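4.2 Asking prices and time on the market

The listings came from two brokerages, one in Narstead and one in Prinutville, and cover 238 used sailing yachts between 12 and 18 meters. Boats withdrawn and relisted under a new broker were treated as one listing. We took the first asking price and every later change, but sale prices were rarely disclosed.

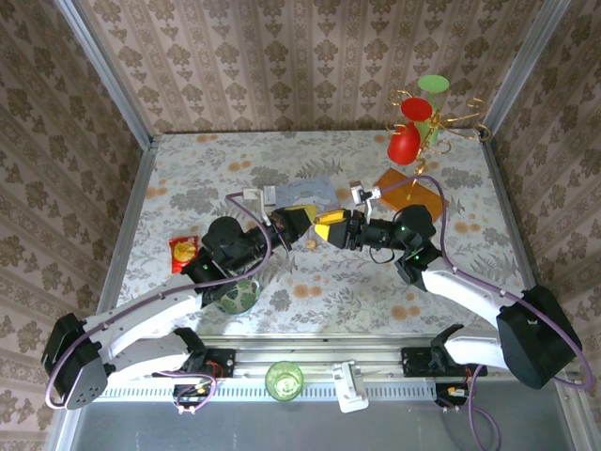
Most owners waited until after the spring shows to cut the price. Boats with recent standing rigging held their first price longer, while new upholstery or electronics made little difference. The Staniforth hulls were an exception - they were seldom reduced at all, and 40 percent of them left the listings before April.
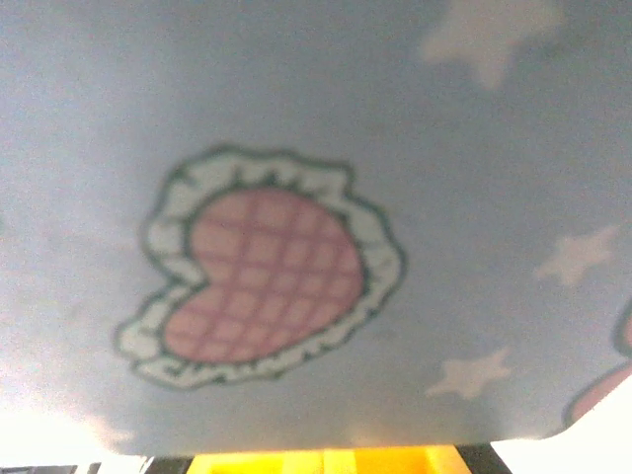 Figure 3. Workspace and wrist views.

Currency changes were harder to handle. A boat moved from one currency to another was coded as reduced only if the new figure was lower at that day's rate. Acharya's earlier coding ignored these cases, which probably understates reductions on imported yachts.

Comments (3)

bruketti_owner: Did you include ketches?

Usha Acharya: Yes, all rigs. The split is in the appendix.

tidewater: Our broker told us to wait for the show too. Still for sale.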